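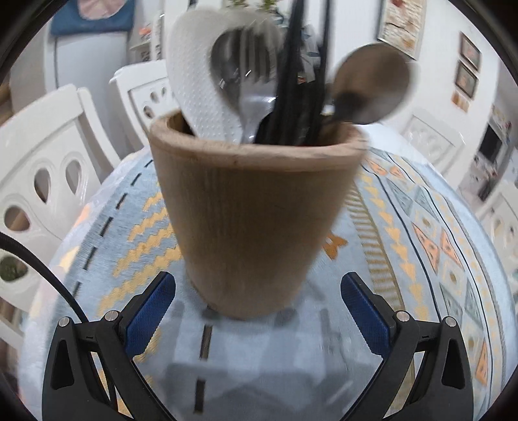 The utensil holder on the blue tablecloth.

The Spoon from Odamach

by Khalil Abu Hammour

My grandmother had 90 stories, and in every one of them somebody was hungry. The one I liked most was about the ferry to Odamach.

In that August the river was so low that the ferry stopped in the middle. There were a cook named Escobar, a soldier who was going home, and my grandmother, who was eleven years old and carried a goose. They waited for the water. The first day people were polite. On the second day they began to look at the goose.

"It is not for eating," my grandmother said. "It is for my aunt."

Escobar was a serious man. He sat beside her and asked what the aunt would do with the goose. She thought a long time, and then she had to say that the aunt would eat it.

"Then we have only a question of who," he said.

But he did not touch it. He borrowed a pot from the captain, he asked every passenger for one thing, and he made a soup from onions, dry bread and a piece of cheese which the soldier had kept inside his coat. My grandmother gave nothing, because she had only the goose. Still he filled her bowl first. The goose got bread.

In the night it rained in the mountains, and before morning the ferry moved again. At the landing in Odamach Escobar put a spoon in her hand and said she should bring it back to him when she had learned to cook.

She learned. She went two times to look for him, and the second time there was no ferry anymore, only a bridge, and the man who sold tickets for the bus to Kidis had never heard that name.

When I moved to the city she gave me the spoon in a sock. I asked her what finally happened with the goose.

"My aunt liked it," she said. "It lived with her for six years and it bit everyone."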